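3.2 Collecting demonstrations in the two-bin cell
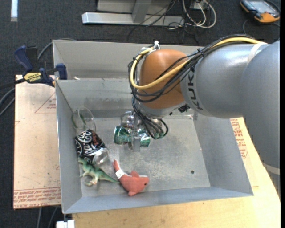

Figure 4. The bin-picking cell with the gripper at a crumpled green can. The second compartment is partly hidden behind the arm.

All demonstrations used in this paper were given on a single KUKA arm set over two grey metal bins, one behind the other (Figure 4). The operator's job in each demonstration was to take one object from the front bin and put it in the rear one. We chose this task for its plainness. It can be explained to a new operator in a sentence, it has a clear start and end, and it still calls for a good deal of judgement about where to place the gripper and from which side to come in.

We recorded 2329 demonstrations in total. They fall into two groups according to how the operator moved the arm. In the first group, which we call hand-guided, the operator held the wrist and led the arm through the motion with the joints in a compliant mode. In the second, which we call remote, the operator sat at a desk with a six-axis input device and watched the bins on a screen. Remote operation ran through Clira, our own teleoperation software, which passes the operator's velocity commands to the arm and writes joint positions, gripper commands and camera images to one log. The same log format was used for the hand-guided group, so later stages of the pipeline do not need to know how a demonstration was made.

Seven operators took part. Four had used a robot arm before and three had not. Each was given 50 practice attempts in each mode, none of which were kept. Operators changed mode between blocks, and a block ended when the front bin was empty or when the operator asked to stop. We did not set a time limit on single attempts. In an early trial with a limit, operators began to rush the approach, and the recorded paths were then poor material for learning.

Objects were drawn from the Moltudton set, which we put together for this work from household waste, packaging and toys. We wanted things that differ in how they respond to a grasp. The can in Figure 4 is already crumpled, so its outline gives little help in choosing a grasp point. The clear plastic pieces are hard to make out in the camera images under some lighting. The black package has an uneven surface, and the plush dolphin can be taken almost anywhere on its body but may be caught by its tag or fin by mistake. Objects were tipped into the bin from a tray and left as they fell, so that some overlapped and some lay against a wall. Operators were told not to tidy them beforehand.

Objects close to the walls caused the most trouble in both modes. The walls slope, and an operator who lowers the gripper straight down beside one will touch the metal before reaching the object. With hand guiding, operators could feel this contact and tended to tilt the wrist away from the wall and try again. In remote operation there was no force feedback, and contact had to be judged from the image alone. Several operators dealt with this by first dragging the object towards the middle of the floor and grasping it there. We kept these demonstrations. The drag is a sensible part of the skill, and a policy trained without it has no answer to an object lying in a corner.

Hand guiding brought a different difficulty. The operator's hands and forearms were often in the camera image, which does not happen when the robot runs by itself. We handled this by replaying each hand-guided path on the arm with the object put back in its starting place as closely as we could manage, and recording the images during the replay. Replay failed in around 4 per cent of cases, mostly with soft objects that did not settle in the same pose twice. Failed replays were left out of the training set and are not included in the total given above.

Cables running along the arm also limited what could be shown. They are tied at the wrist and hang in loops beside the gripper, and a large turn of the last joint pulls them tight. We therefore set a software limit on that joint in both modes. Operators noticed the limit more when guiding by hand, as they would turn the wrist freely and then meet a stop. After the first few blocks most had learned to begin with the wrist near the middle of its range.

Each log was cut into approach, grasp, carry and release using the gripper signal and the height of the wrist. Cuts were then checked by one of two annotators (N. Cele and S. Mkhize) in Jikano, a viewer that shows the joint traces beside the camera images. Where a demonstration contained more than one grasp attempt, all attempts were kept and marked in order, and only the last was labelled as the grasp. Segments were resampled to a common rate before being passed to the Gowda learner described in Section 3.3.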